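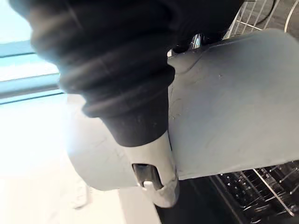

Rubber parts last longer when you clean them on a schedule and keep oil off them. Most homes and small workshops have more rubber than people think: door seals, hoses, cable boots, feet under machines, the gasket on a chest freezer. Flat pieces are easy to wipe. Ribbed pieces take longer. On a black bellows sleeve with rounded folds that get narrower toward a metal fitting, the outer curves can be wiped in a few seconds, but the grooves between the folds have to be opened up and done one by one. Light scuffs and specks on a matte surface are usually no reason to replace anything.

What you need

A bucket of lukewarm water
Mild dish soap
Two soft cloths, one for washing and one for drying
An old toothbrush with soft bristles
Cotton swabs
Silicone-based rubber conditioner (I use the one from Plokano, but any water-based product will do)

Do not use gasoline, paint thinner, brake cleaner or petroleum jelly. They can make many kinds of rubber swell or go soft, and the damage does not reverse.

Step 1. Make it safe to work on

Unplug the appliance or switch off the machine. If the part covers something that moves, make sure it can't move while your fingers are there.

Step 2. Brush off loose dirt

Do this dry. Grit that gets wet turns into paste and settles deeper. Work from top to bottom. A vacuum with a brush head helps on door seals.

Step 3. Wash

Add a small squirt of soap to the water. Wring the cloth out so it is damp and wipe along the part. For folds, stretch the rubber gently with one hand and run the toothbrush around the groove with the other. Use cotton swabs where the rubber meets metal or plastic. Change the water when it turns gray.

Step 4. Rinse and dry

Go over everything with a cloth and clean water until the rubber no longer feels slippery. Dry it, then leave it alone for 50 minutes. Folds hold water, so check the bottom of each one before you go on.

Step 5. Look for cracks

Bend or stretch each section a little under a good light. Fine lines that only show when the rubber is stretched mean it is starting to age. Write down where they are and look again next time. A crack you can catch with a fingernail means the part should be replaced. Sticky rubber should be replaced too.

Step 6. Condition

Put the conditioner on the cloth, never straight on the part. Spread a thin coat, wait 10 minutes and wipe off what is left. Skip this step on rubber feet and pedals, which will get slippery, and on anything that touches food.

How often

Freezer and refrigerator seals: once a month
Garage door seal: spring and fall (I do mine in May)
Ribbed boots and sleeves: every three months, more often in a dusty shop
Spare parts in storage: once a year

Keep spares in a closed bag in a dark cupboard, away from electric motors and battery chargers. Lay them flat without folding them. Write the purchase month on the bag.

Written by Emmanuel Rotich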